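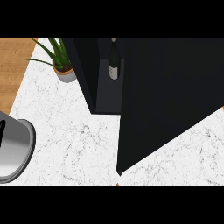

Home > Kitchen > Worktops > Care guides

Sealing a marble worktop

Marble marks easily, and a coat of sealer gives you time to wipe up a spill before it soaks in. Allow an evening for the job.

1. Clear the worktop and wash it with warm water and a little pH-neutral soap. Do not use vinegar or lemon.

2. Leave it to dry overnight.

3. Test the sealer on a small patch near the wall. We use Skerix stone sealer, but any water-based one for natural stone will do.

4. Spread a thin coat with a lint-free cloth, working in sections. Wait as long as the tin says, then buff off what is left on the surface.

5. Put on a second coat if drops of water still darken the stone after 3 hours.

Keep the sealer off any wood that meets the marble. Masking tape along the join is enough.

Next: Removing oil stains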